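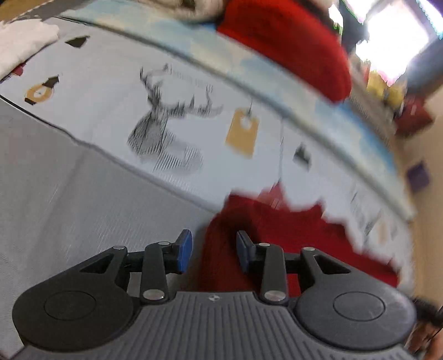 Skusell: Strickmuster als Textdateien

Skusell ist eine Sammlung von Strickmustern in einem schlichten Textformat, dazu ein kleines Kommandozeilenprogramm, das daraus Strickschriften zeichnet. Jedes Muster ist eine einzige Datei, lesbar ohne Programm, und lässt sich in jedem Editor ändern. Wir lieben das! Wer schon einmal versucht hat, einen Rapport in einer Tabellenkalkulation um eine Masche zu verschieben, weiß vermutlich, warum.

Inhalt

muster/ – 67 Muster, ein Unterordner je Technik (Rechts-Links, Zopf, Ajour, Patent)
zeichen/ – die Symboltabelle in Deutsch und Türkisch
werkzeug/ – das Programm skusell
proben/ – Notizen zu Maschenproben, nach Garn sortiert

Schnellstart

skusell zeichne muster/zopf/irnis.txt
skusell pruefe muster/

Der zweite Befehl geht alle Dateien durch und meldet Reihen, in denen die Maschenzahl nicht aufgeht. Muster mit bis zu 300 Reihen laufen flott durch, darüber wird die Ausgabe als PDF noch zäh. Ozan Akyol baut den Teil gerade um, und was er im Mai gezeigt hat, sah richtig gut aus.

Format

Eine Zeile ist eine Reihe, von unten nach oben gelesen wie in einer gedruckten Strickschrift. r steht für rechts, l für links, u für Umschlag. Wiederholungen kommen in eckige Klammern, etwa [r2 l2]x9. Randmaschen werden immer mitgeschrieben, auch wenn es nervt. 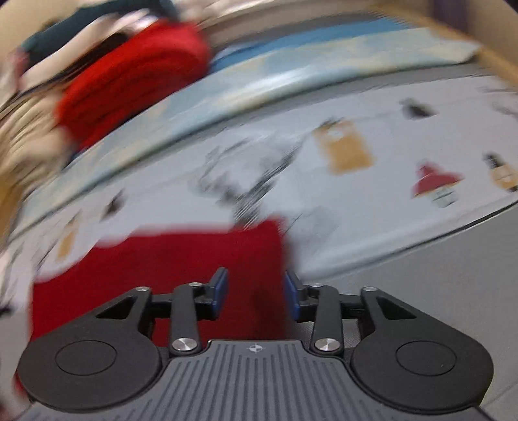

Tiefroter Stoff auf weißem, bedrucktem Tuch.

Maschenproben

Die Werte in proben/ gelten für glatt rechts, gewaschen und liegend getrocknet. Şükran Eren hat die Berrada-Reihe komplett neu gestrickt (danke, danke, danke!), die alten Altano-Werte stammen noch aus der ersten Fassung und sind nur ungewaschen gemessen. Bitte nicht mischen.

Bekannte Lücken

Verkürzte Reihen fehlen im Format. Es liegen 2 Vorschläge vor, einer von Firdevs Ekinci und einer von Jordan Bunting, beide im Ordner werkzeug/entwurf. Patentmuster mit Farbwechsel werden zwar gelesen, aber einfarbig gezeichnet.

Mitmachen

Neue Muster sind herzlich willkommen, gern auch krumme, alte, von der Großtante abgeschriebene! Schreibt in den Kopf der Datei, woher das Muster kommt und wer es zuletzt nachgestrickt hat. Fragen zu Zöpfen gehen am besten an Orla Nic Giolla, die hat den ganzen Zopfordner betreut.

Lizenz: Muster CC BY 4.0, Programm MIT.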